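Courses > Applied Automation > Unit 6: End Effectors > Handout 6.2

Care and Setup of the Textile Handling Cell

6 min read

Prepared by Apinya Bunnag. Bench procedures reviewed by Jirayu Hemmin.

1. Purpose of this handout

This handout covers the routine care of the textile cell in the Hekard Laboratory. Students are expected to have read it before the first bench session and to bring a copy with them. It replaces the November version, which described the older suction tool and should no longer be used.

The cell consists of one arm, a two-finger gripper, a wrist camera and a table. The arm controller is an Altex unit. Replacement fingers are supplied by Tosik and are kept in the labeled drawer under the controller. Students may change fingers under supervision. Work inside the controller cabinet is reserved for laboratory staff.

2. Before power is applied

Confirm that the emergency stop is pressed in and that the air line is closed. Check the cable run from the wrist to the elbow by hand, feeling for flat spots or cuts in the outer sleeve. Look at each metal plate and bracket near the wrist and check that its fasteners are seated. A loose plate will shift the camera, and every later measurement will be wrong by the same amount.

Record the cycle count from the previous session in the log. Fingers are inspected at every session and replaced at 300 cycles of fabric work, or earlier if the inspection in Section 3 calls for it.

3. Finger inspection

Open the gripper fully and move it to the inspection pose, stored as Position 718. The pose places the tips over the table with a cloth laid beneath them. White cloth is preferred for this step. Dark fingers stand out against it, and small defects along the edges are easier to find than they are over bare wood.

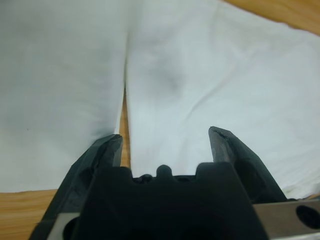 Wear on a soft-goods gripper begins at the fingertips. Cloth is thin and must be pinched close to the table, so the tips take most of the contact and the faces above them take very little. Compare the two tips in the camera view before touching them. The squared-off tip of the left finger has a small chip with an uneven edge, and a defect of this kind should be entered in the log even when the rest of the finger looks sound. A rough edge can catch a thread and pull the cloth as the gripper opens. Enter the side, the location and the type of damage. Do not file or sand a chipped tip -- the shape of the finger will no longer match its stored model.

4. Changing a finger

Move the arm to the service position and press the emergency stop. Support the finger with one hand while removing its screws, and place the screws in the magnetic tray. Wipe the mounting face with a dry cloth. Fit the new finger against the shoulder of the mount and tighten the screws in two passes. Fingers are changed in pairs, including when only one is damaged.

After the change, release the stop and run the open and close routine at low speed. The fingers should meet evenly along the inner face. If one arrives first, stop the routine and call the supervisor.

5. Checking alignment over fabric

Lay the test cloth so that a strip of table remains visible between two areas of fabric. The strip serves as a reference line. With the gripper open and the tips just clear of the cloth, adjust the wrist until the strip lies between the fingertips. Smooth out any large creases first -- the height reading is taken from the cloth surface, and a raised fold will give a false value.

Run the pinch test described by Ó Dálaigh in the Unit 5 reading. A score of 82 or higher is a pass. Repeat the test once if the score is lower. A second low score takes the cell out of service until staff have examined it.

6. Log entries

Each entry must include the cycle count, the inspection result for both fingers, the pinch test score and the initials of the person who carried out the work. Entries are made in ink before the group leaves the bench. Corrections are made with a single line through the error and must be initialed.

Questions about the procedure should be directed to Jirayu Hemmin during laboratory hours.

2 comments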